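Does Averaging Over Seeds Hide Failures in Two-Arm Pick Tasks?
Student project report, Myrto Rallis
2018-03-16

1. Why I did this

The Follov method reports one number per task: the success rate, averaged over every run. The number is usually high. I wanted to know how much of it would survive if somebody else set the table. My first guess was that it would drop a little. My supervisor, Dimitriou, guessed it would not drop at all. We were both wrong, and I am still not sure the way we were wrong tells anyone much about the method.

The claim I tested is narrow. Follov says that two arms trained together on a shared demonstration set will learn to share a container without bumping, and that no hand-written rule is needed for who goes first. I took the released training recipe, changed nothing except the file paths and the joint limits, and ran it on our own table.

2. Setup and task

The task is "basket share." Both arms start folded back, reach toward a mesh basket at the far end of the mat, and one of them has to come out holding the block. Either arm may do it. A run fails if the grippers touch, if the basket tips, or if neither arm has the block when time is up. Demonstrations were recorded by hand, 364 in all, by 2 operators. I was one of the operators, so the data has my habits in it. I reach from the right when I have a choice.
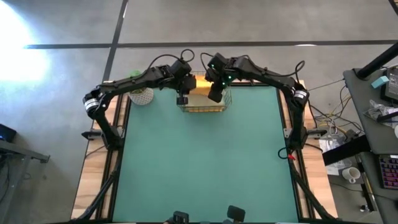
Figure 1. Basket share, both grippers over the basket with the yellow object inside.

The basket position was supposed to be random within a marked zone. Looking back through the logs, I can see that we got lazy and the basket ended up in nearly the same spot for long stretches. I did not fix this, as the demonstrations were already used for training by then. It should be kept in mind for everything below.

3. Results

I trained with 3 seeds and gave each one 100 test runs. With the basket in its usual spot, all the seeds did well and I could not tell them apart by watching. With the basket moved toward one side, one seed kept working, one got worse, and one fell apart. In the bad seed both arms went in together and stopped just above the rim until time ran out.

Averaged, this looks like a modest drop. I think the average is the wrong thing to report. A lab that trained only once could have drawn any of these seeds.

I also tried the Pruvero fix, which adds noise to the arm positions during training. It seemed to help the bad seed, but I only had time for a short test and I would not put weight on it.

4. What I would not claim

I can't say Follov does not work. It may be that our demonstrations were too much alike. It may also be that the Hellix controller on our arms adds a delay the recipe was not tuned for. I asked for timing logs from the first study and have not received them. What I can say is that "no rule needed for who goes first" is stronger than what I saw. In most good runs the right arm went first, and that could simply be me.

Next step, if there is one: new demonstrations from an operator who has not read this report, with the basket spot drawn before each take.

Contact: Myrto Rallis, student projects | © 2018 | Back to top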